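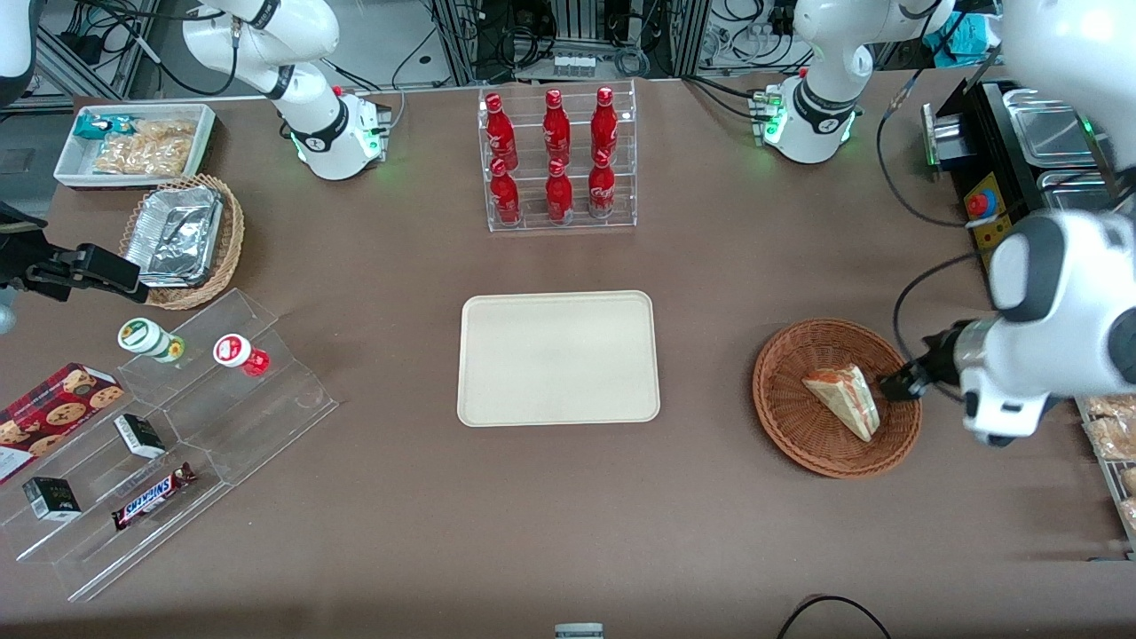
podeck_54
Moderador técnico

O preço anunciado pela Vuorinen não inclui taxa de registro nem teste de emissões. No meu caso, mais 432 no fechamento.

kuvotbridge: Discordo. O registro consta no rodapé do anúncio. Só o teste fica fora.

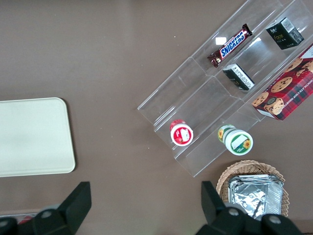

Página 20 de 30

podeck_54: Rodapé de qual loja? Na Siltska não consta -- conferi em março.

siltska_diesel: Depende do contrato. Peça a planilha discriminada antes do sinal.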